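3.2 The cell and how we keep it in working order

The cell we describe in this section has lived in the same corner of the Orbridge laboratory since we started, and a good deal of what we learned about handling pipette tip racks came from simply looking after it day by day. We go into the setup at more length than is usual in a paper like this one, because when we tried to rebuild two earlier cells from the literature we kept running into small matters of layout and upkeep that had been left out, and we would like to spare our readers the same long evenings.

The frame is built from aluminum profile, with a ribbed metal top that takes slot nuts anywhere along its length. Two arms are fixed to this top, and each can reach the middle of the table. In the trials reported here the handling is done by one arm at a time, and the other is parked well out of the way in a pose we call "home high." Each arm carries light rings at its joints, and we have grown fond of them, as a quick glance from across the room tells the operator which state the controller is in. The emergency stop is mounted on the side of the frame where the operator sits, within reach of the keyboard, and we ask everyone who uses the cell to press it and release it once before the first run of the day.

Over the metal top we lay a pale blue cloth. The bare ribs reflected a great deal of light into the cameras and made the lower edge of a white rack very hard to find, and the cloth cured most of that in a single afternoon (after we had spent a good part of July on exposure settings!). We do not stretch it or tape it down. A cloth that lies in folds gives a slightly different surface height every time, and we wanted the policy to meet that variation early. The operator shakes the cloth out and lays it again after every block of 10 trials, and we replace it when the stains begin to show up in the segmentation masks.

The objects are a tip rack with its clear lid. The rack is friendly enough, with its regular grid of holes, but the lid gave us no end of trouble. From the fixed camera it can all but disappear against the cloth, and from the wrist camera, when the gripper comes in close to something translucent, there may be very little left in view that has a sharp edge. Figure 4 shows both kinds of view. We had planned at first to rely on the wrist camera alone for the last stretch of the approach, and it was this sort of view that changed our minds. 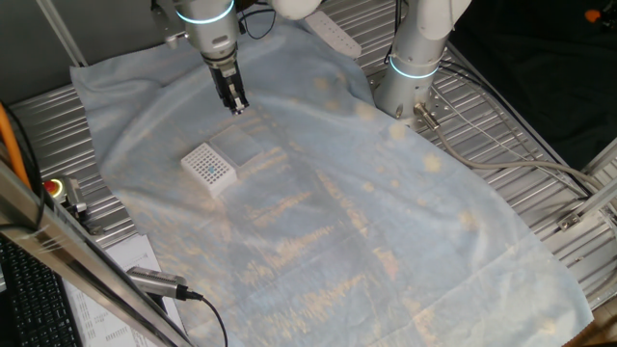
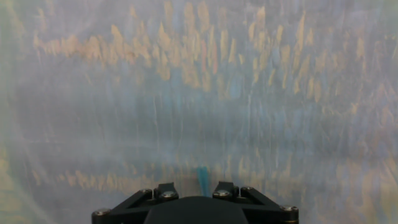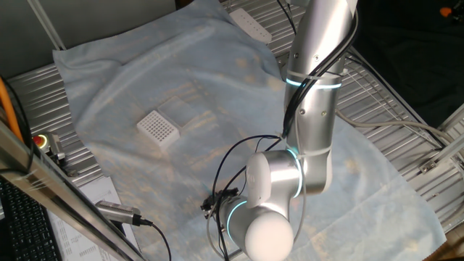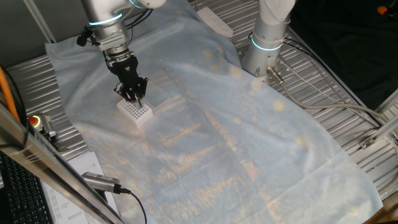
Figure 4. The tip rack cell in use. The second view comes from the camera at the gripper; the first, third and fourth are from fixed cameras beside the table.

The fixed camera deserves a few words of its own. Its mount is a plain bracket, and for the first weeks we trusted it completely, which was a mistake. Leaning on the frame to reach the far side of the table is enough to shift the view by a few pixels, and the shift stays. Finn Thiele noticed the drift on 4 Mar 2019 while he was comparing overlays from the morning with older ones, and from then on we have kept a reference picture on the operator's screen. Before a block begins, the operator lays the live view over the reference at half strength and checks that the frame rail in the lower left corner and the bracket on the right side fall on top of each other. If they do, the block may start. If they do not, the bracket is loosened, the camera is eased back, and the hand-eye calibration is run again from the beginning. We were tempted many times to correct the offset in software, and we would gently advise against it, as we ended up with two sets of offsets and no clear idea of which recordings used which.

The calibration itself takes eight poses. We began with more, and found that the extra ones were mostly near the edge of the reach, where the target was seen at such a flat angle that they did more harm than good. The routine is the one that comes with the Tiedemann controller package, with our own script around it to save the result beside the recordings.

Gripper care is simple but must be done. The fingers work in and around small holes, and a finger that has been bent by even a little will ride up on the plastic between two holes when it should slip into one. Every day the operator closes the gripper on a flat gauge and looks for light between the fingers. The screws of the finger blocks and of the linkage are checked with a small torque driver once a week and marked with a dab of paint, so that a screw that has turned can be picked out by eye. On one occasion we ran with a loose linkage screw for most of a day. The recorded joint positions looked perfectly healthy the whole time, and only the success rate told us that something was wrong. We have left those recordings out of the training set and kept them apart for the fault study in Section 5.

Cables turned out to be our most frequent repair by a wide margin. The gripper cable has to follow the wrist through its full turn, and our first routing, neatly tied along the whole arm, looked lovely and lasted very poorly. We now tie the bundle to the upper link only and let it hang in a generous loop past the joints below. A loop of this kind does wander into the view of the fixed camera from time to time, and we decided to live with that. When a cable must be changed, we power down the arm at the controller, swap the cable, turn the wrist slowly by hand through its range to see where the loop pulls tight, and only then tie it off. The spare is made up in advance with its Gerholm connectors already fitted, so the whole job can be finished between two blocks.

With this routine in place we recorded 2,557 trials for the main data set. The maintenance log was kept by hand on paper for the whole period and typed up afterward, and it is released with the recordings under the name Hiden, with each entry tied to the block that followed it. We would encourage readers who use the data to look at the log before they look at the failures, as several of the stranger ones fall in the blocks just before a cable change.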